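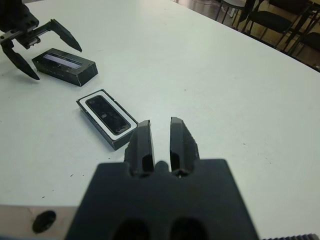 One reader wrote in after my last column to say that good practice for robot arms is a solved problem, that there are standards for it, thick ones, and that anyone who wants to know how to run a cell should go and buy them. Fair enough. I own a few of those standards and I've read them with a pencil in my hand. I like them! They'll tell you how to think about pinch points and stopping distances and who is allowed to stand where. What they leave alone is the part of the job I have come to care about most, the small daily agreement between the people who work with two arms and a table over what counts as doing the job properly.

I think that agreement should be written down, on paper, in words a new hire can follow by lunchtime, and I think it should be treated with the same respect as the thick documents. I've been saying this since I was at Metwally, where we had wonderful safety paperwork and every shift put the parts down a different way.

Take the start of a task. Two arms, a few small black parts, a tabletop. Where do the parts go? Ask the people on one crew and you'll hear "in reach," "in the middle," "wherever, the point is to vary it." All of those are decent answers and they can't all be the rule on the same day. At Ditivau we finally wrote ours as a list of 17 lines, and the first line is my favorite: say which layout you are running before you touch the arms. Out loud if there are two of you, in the log if you're alone. It takes a breath. And then, when somebody looks at that run in February and wonders why the case was sitting at a slant, there's a word next to it that says the slant was meant.

I get excited about this because it is so cheap. A fence costs money and a scanner costs money, and you should buy them when you need them. A sentence is free, and a good one saves you a week. 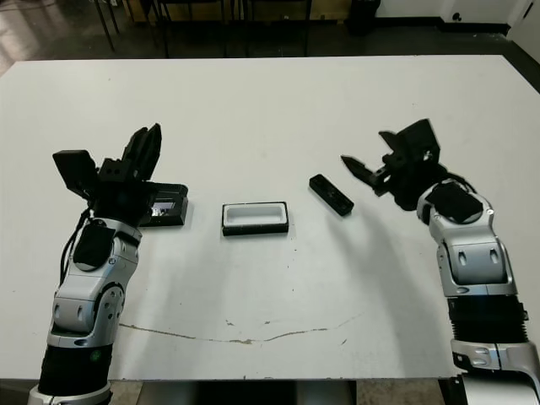 The second thing I'd put in any set of house rules is a clear owner for each half of the work. With one arm you can be sloppy about this. With two, you need to say which arm goes first when both could reach for the same thing, and what the other one does in the meantime. "Waits" is too vague. Waits where? Open or closed? Above the table or pulled back? Our rule is that the arm without a job parks high and open, and that a handoff is called by whoever is running the receiving side. Skastard, where I spent a happy year, did it the other way around, with the giving side making the call, and that worked fine too. I've argued for both in meetings and would again. Pick one and print it.

People push back here, and the pushback deserves a real answer. The complaint I hear most is that rules make operators stiff. They stop noticing things, they do the steps, they let a bad grasp go through because the sheet didn't mention it. I've seen that happen. But look at the sheets where it happens and you'll usually find they were written by someone who never ran the station, and they go on for pages. Our first draft was like that. It covered how to grip a pen. We threw most of it out and kept the lines that two tired people might disagree over, and the noticing came right back, since everybody's head was free for it.

There is also the matter of failed runs, and this is where I'd love to see the whole field get braver. Keep them. Label them and keep them. A lid that doesn't seat, a part that spins when the finger touches its corner, a grasp that had to be tried three times: write down what went wrong in plain words and leave it in with the rest. When I went back through a set of 1476 runs on a case-packing task, the notes on the bad ones taught me more than any of the clean ones did. The notes were short. "Closed too early." "Came in too flat." "Wrong half first." You could have built a training course out of them, and in the end we did, on a single side of paper.

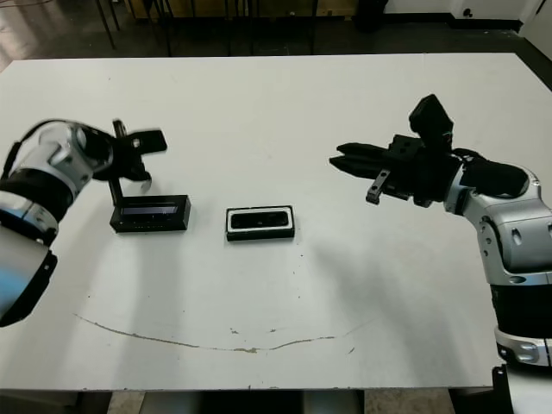
Resets need a rule too, and they almost never get one. Everyone writes instructions for the task and then lets people clear up however they like, so the start of the next run is really the end of the last one with a few things nudged. Our line says hands go in only when both arms are parked and the person at the controls has said so, and that every part gets lifted and set down fresh, even if it happens to be in a good place already. New people find that fussy for a day or so. Then they find out how nice it is to trust the table.

I'd like to see vendors help with this. Wovex ships its controller with a blank page in the manual titled "House Rules," with a few prompts to get you going, and I could have hugged whoever fought for that page. It says that the people at the station are expected to have something to add. More of that, please. If you sell arms, give people room to write. If you run a lab or a line, fill the page in together, date it, and tear it up when it stops matching what you do. We revise ours every 3 months and there's always a line that has gone stale, and usually a better one that someone has been following quietly for weeks.

As for the reader with the thick standards: keep them on the shelf, and tape your 17 lines to the wall beside the table, where you can read them with your hands full.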